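Call for participants: do sleep supplements do anything?

We are looking for adults who buy over-the-counter sleep aids and are willing to find out whether they have been wasting their money. We suspect many of them have. The last survey we ran drew 1,389 replies, and most people said their pills "work." Very few had ever gone a week without them to check.
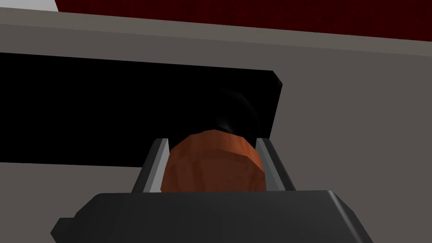 Sleep is hard to judge from the inside. People who swear they lay awake until three often slept through most of it, and a good night gets credited to whatever was swallowed at bedtime. Labels don't help much. Plenty of them are as gray as the two fingers of a gripper, pale lettering on a pale bottle, with the dose in the smallest type. We will give you plain capsules, some with an active ingredient and some without, and you won't know which you have until the study closes in July.

What we ask of you

Take one capsule at 9:30 p.m. every night. Fill in a short diary before breakfast. Wear a wrist tracker, which we don't fully trust either, so please don't skip the diary.

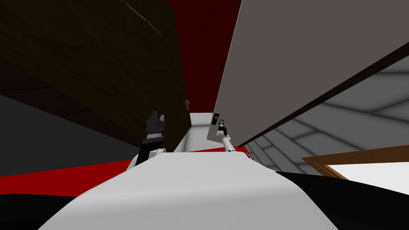 You can't take part if you work nights, are pregnant, or use prescription sleep medicine. If you already know what the answer is going to be, for or against, we would still like to have you. Just write it down on the first form so we can compare it later.

There are 67 places. Payment is $292, sent after the final diary is in. It won't make anyone rich, and we don't pay extra for good results.
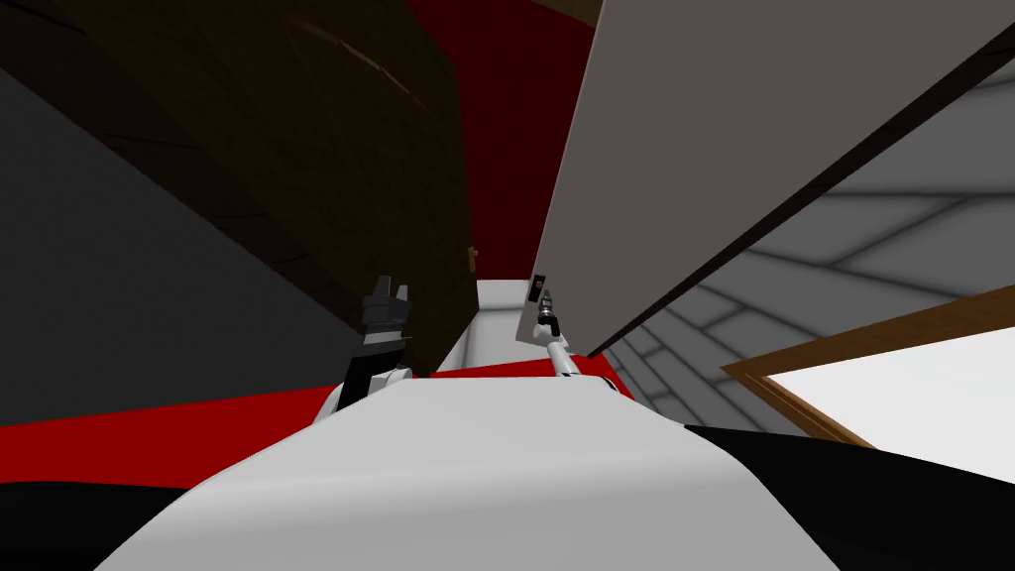 Gallardo Sleep and Habits Group

We take no money from supplement makers. Bivance, which sells one, offered to supply the capsules free and we said no. The results will be posted in full, including if they are dull.

To apply, send your age, your usual bedtime and the name of whatever you take now to the Gallardo front desk. Please leave out testimonials. 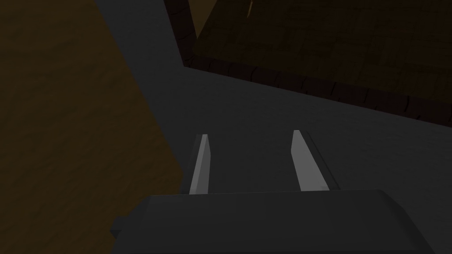 Open gripper over a dark gray surface

Applications are read in the order they arrive. If you haven't heard from us by the end of the month, the places are full.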